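The Long Way Around a Bathtub

The first thing Mwanaisha Mwakyusa handed me was a gripper, and the second was a cup of tea, and I had to put one down to take the other. I picked the tea. She has been working on Jeva for two years and she can tell a lot about a visitor from that choice, she says, though she wouldn't say what.

Jeva is the name her group at Bakilana gave to a way of teaching robots household chores without having a robot in the house. People do the chores themselves, holding grippers, and the grippers record what they see and where they are. A robot learns from the recordings later. I'd read the paper twice on the train and still pictured something much sleeker, with fewer cables.

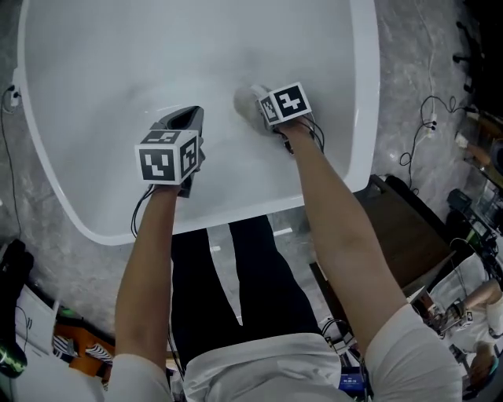
My own try at it was a disaster, by the way. Wiping a flat surface is a thing I've done since I was five, and with a gripper in each hand I could hardly manage a straight line. You stop feeling the surface. You start watching your own hands like they belong to somebody else - and you slow way down, which Kipchumba Ondieki told me is a common beginner habit and not one they want the robot to pick up! He made me repeat it until I was moving at a normal pace. My shoulders hurt for a day.

The question the group wanted to answer was pretty plain. If you have a fixed number of hours to record, should you stick to easy flat surfaces and get lots of clean runs, or spend part of the time on awkward ones? They collected 1863 runs in all, and 278 of those were on curved surfaces: sinks, bowls, tubs. Everybody expected the curved ones to be a nice little extra.

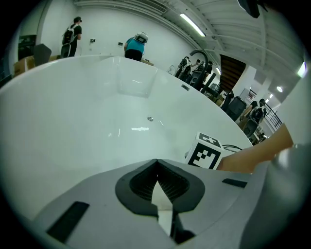 Modupe Olaniyan had bet against them. She thought such a small share of the data would just get drowned out. Then they trained one version with the curved runs and one without, and tested both on flat tables only, and the mixed one did better there too. She paid up in mangoes. Her best guess is that a bathtub keeps changing the angle on you. The floor bends up into the walls, there's a drain near the middle and an overflow slot below the rim, and the lights leave bright streaks all over the white. A system that has dealt with that much glare and slope doesn't get so rattled by a shiny table.

It's still a guess, and she was firm with me about that. The next round of tests swaps the curved runs for extra flat ones, so both versions get the same amount of practice. Ondieki thinks the gap will shrink. Mwakyusa thinks it won't, and there are more mangoes riding on it.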